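Observing notes: measuring double stars with a small refractor

The winter session produced fewer usable nights than planned, but enough to finish the first pass through the short list of wide pairs. The notes below cover the method, the calibration problem that held up the autumn work, and what observers should send in with their measures.

A double star measure has two parts. Separation is the angle between the two stars, given in arcseconds. Position angle is the direction from the brighter star to the fainter one, counted from north through east, from 0 to 360 degrees. Both change over time if the stars orbit each other, and both can change if they only happen to lie along the same line of sight and move through space at different rates. A single measure cannot tell the two cases apart. A series covering many decades sometimes can.

Old measures are therefore worth having. Friedrich Georg Wilhelm Struve published his large catalog of micrometer measures in 1837, and his values are still used as the first point on many plots. For wide, slow pairs the change from his epoch to ours may be only a small fraction of the separation, so the error in the modern measure has to be kept well below that.

Equipment and scale

The refractor was used at its native focal length and again with a 2x Barlow lens. The Barlow does not give exactly twice the scale. Its true factor depends on the distance from the lens to the sensor, and a change of a few millimeters in the spacer stack is enough to spoil a measure. This was the source of the October error. The camera had been taken off for cleaning and put back with a different spacer, and the old plate scale was applied to the new images. Separations came out too large by the same percentage on every pair, which is the usual sign of a scale error.

Anyone who changes anything between the lens and the sensor should calibrate again that same night. Refocusing by a large amount counts as a change if the focuser moves the camera relative to the Barlow.

Two methods of calibration were tried. In the drift method, the drive is turned off and a star is allowed to trail across the sensor along the east-west line. The sky moves 15.04 arcseconds per second of time at the celestial equator, and less elsewhere by the cosine of the declination. The trail gives both scale and camera angle. In the plate-solving method, a longer exposure of a well-populated field is matched against a catalog, and the software fits scale and rotation together.

Drift works well for the angle. For the scale it depends on frame times, and the time stamps written by low-cost cameras are not always reliable. Plate solving gave the more repeatable scale. Maxence Texier reduced the same set of frames both ways and recommends plate solving for scale wherever the field holds enough stars, with a drift run kept as a check on the angle.

Exposure and frame selection

Keep the primary star below saturation. A saturated star has a flat top, and the centroid then depends on the shape of the bloom. Where the stars differ by more than 3 magnitudes this leaves the companion weak, and stacking is needed. Take many short frames, sort them by sharpness, discard the worst, and stack what remains in sets. Measure each set separately. The scatter from set to set is a better guide to the real error than the figure printed by the software.

Atmospheric dispersion also matters at low altitude. Blue light is bent more than red, so stars of different color are shifted by different amounts. A red filter reduces the effect. Pairs below 30 degrees altitude were left for a better season.

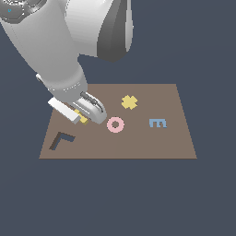
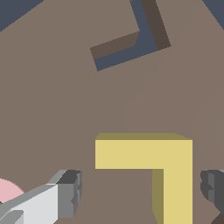
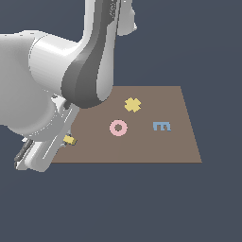
Reporting

Each measure should be the mean of at least 4 sets taken on one night, and each pair should be observed on at least 2 nights. Give the date as a decimal year, to three places. Add the catalog name of the pair, the mean separation and position angle, the standard error of each, the filter, and the calibration method. Please also send the calibration frames. A measure with a wrong scale can be repaired if the frames exist.

State which star was taken as the primary. When the two are nearly equal in brightness, the choice may be reversed from one observer to the next, and the position angle then differs by 180 degrees. This is easy to correct once noticed, but only if the report is clear.

Measures for the current list are due by 2/14/23. Pairs with a single night will be held over — they stay on the list and can be completed next winter.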